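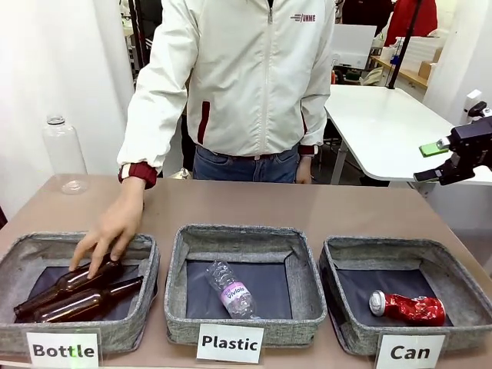 Notes from the Jasemeck open day

2021-04-05

I spent most of an afternoon at the Jasemeck open day in Lirkness. They had three stations running. Two were conveyor setups behind guarding, much like the ones they brought to the trade fair in November. The third was a tabletop sorting cell, and I stayed at that one until they started turning the lights off in the hall.

The task is container sorting with one arm and a parallel gripper. Three gray fabric bins stand in a row on the table, each with a printed card in front: Bottle, Plastic, Can. Glass goes under Bottle, which confused a few visitors, who took the word to cover plastic bottles as well. The cards are for the people in the room. According to the presenter, the software has its own class list and never reads them.

The order of work was fixed. An item goes on the open part of the table, the arm picks it, moves to a bin and releases. The operator then removes or rearranges whatever is in the bins and the next round starts. Hands and arm share the same table, with a software speed limit and a stop button the operator can reach. I asked about the limit and was told 100 mm/s whenever the cell is in shared mode. That is slow. It makes for a dull demonstration, but it gave me time to watch the approach angles.

Glass was the easy class. A brown bottle is rigid, it has a distinct neck, and the gripper closes across the body without deforming anything. The trouble is weight and surface. On two picks the bottle rotated in the fingers during the lift and came down neck first. The staff blamed the grip point, which the planner places at the center of the visible outline. A bottle's center of mass is somewhere else, particularly with liquid left in the bottom.

Clear plastic was the weak class, as expected. Depth sensors see through it or return noise, so the cell falls back on the color image and assumes the table height. With a label around the bottle there is something to segment. Take the label off and the detection score dropped far enough that the arm sat still and waited — the correct behavior, though it got some laughs. A crumpled bottle did better than a smooth one, presumably from the extra highlights.

Cans were tested crushed. A crushed can has no reliable axis, so the planner ignores orientation and takes the narrowest width it can find. This worked more often than I would have guessed. Red paint on bare metal also gives the camera plenty of contrast.

The figures on their handout: 408 attempts over the week before the event, 79 failures, no breakdown by class. I asked for one and they said it would be in the write-up. By my arithmetic that is a success rate a little under 81 percent. The planned test set is 1,000 attempts, with the bin order shuffled between blocks. I would like to see the shuffled results, as I suspect fixed bin positions are hiding some error in the place step. The fabric bins are soft-sided, and a wall that leans inward by a finger's width is enough to catch an item on release.

The arm controller runs a motion package called Ornach. The grasp planner is from Sobczak, lightly modified. Neither was new to me, but I had not seen them used together. The handoff between them costs a visible pause before each descent. One of the engineers said it comes from a collision check that runs twice and that removing the duplicate is on the list.

Parking is behind the building, and the entrance on the street side was locked. The next open day has no date yet. I have asked for the class breakdown by email and will add it under this post when I get it.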